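August, late evening

Well, I finally tackled the printer driver tonight. The old Vakard laser had been sulking ever since the big system update, printing one page and then spitting out 26 blank ones. I removed everything with the Vakard name on it, restarted, and went hunting for the right download.

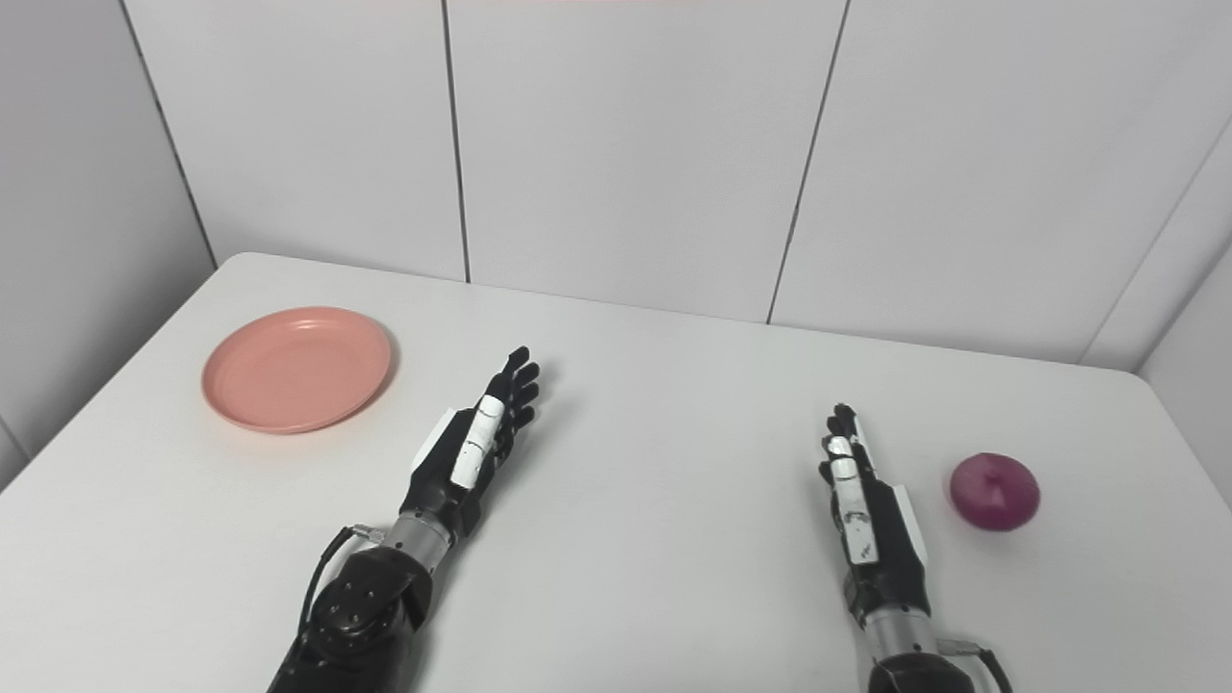 The first file I grabbed was the 32-bit one, so that was 600 MB down the drain (on our connection, ugh!). The second one wanted Skillel installed first, and Skillel wanted me to make an account – for a printer! I said no, went back, and found a plain driver at the bottom of the page, about 200 MB, no extras. It went in without a peep and the test page came out crisp and black. I did a little dance in my socks.
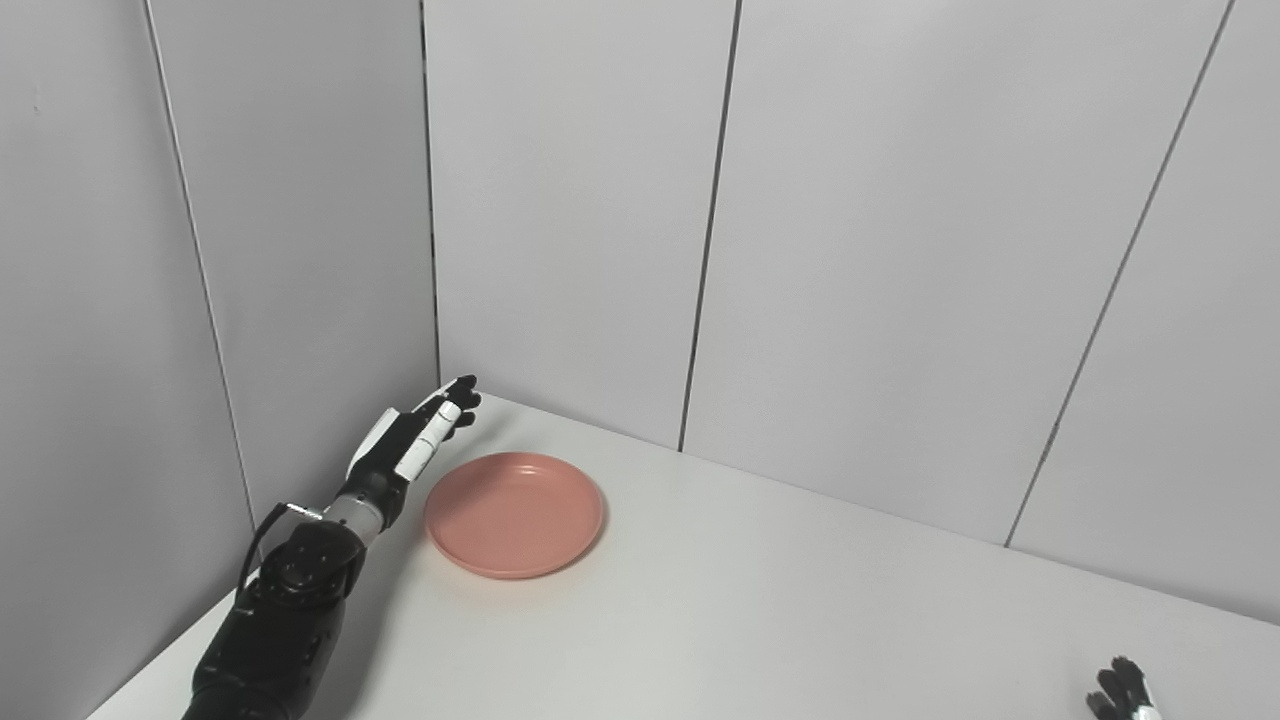

Still to do

Scanning. The computer sees the scanner but Vitale just says "device busy" and closes. I'll try the other USB port tomorrow before breakfast, and if that fails I'm writing to the Civside help desk.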